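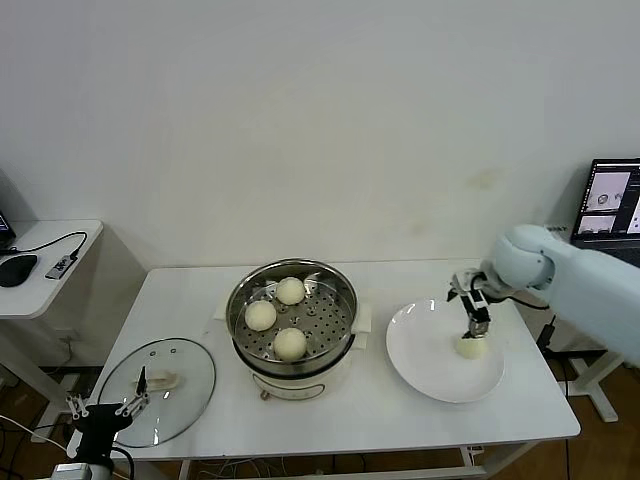
Do both arms need a driver for the bun task? One person drives both through the Vornirau rig, one hand per arm, and a second person only resets the buns.

Tuesday, August. Notebook, steamer task.

Target is 500 demos by the end of the month. We have 256 we would show to a visitor. The total on disk is 961, which tells you how the first weeks went.

Main sin today was speed. I get bored around the fourth bun and start driving like I'm late for a train, and the policy will learn my boredom faithfully. New rule for me: if the wrist view smears, slow down. Also stop correcting the grasp three times in a row. One clean miss and a retry is worth keeping. Dithering gets deleted.
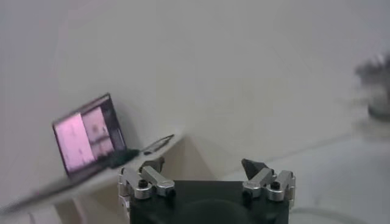
Mahnaz Karimi wrote back that the dithering should stay in, tagged, as a robot that has only watched confident people has no idea what to do when it isn't. Fine. Tag is "dither", lower case, and Subbarao can stop inventing new spellings.

Lid notes. Take it by the knob from above, lift first, then move sideways. Left arm keeps hold of it while the right one works. When I park the lid early I end up fishing for it at the end of the episode, and the fishing is ugly. 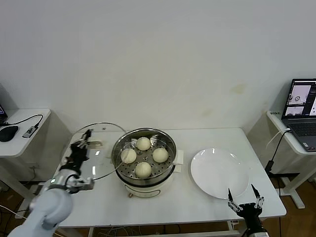
Lid up in the left gripper, four buns in the basket, plate clear.

To do: ask Skulent about the lag on the right handle (nearly 2 frames, worse after lunch, like me). Rename the Zamani folder. Subbarao drives tomorrow, I reset.

3 comments
1 share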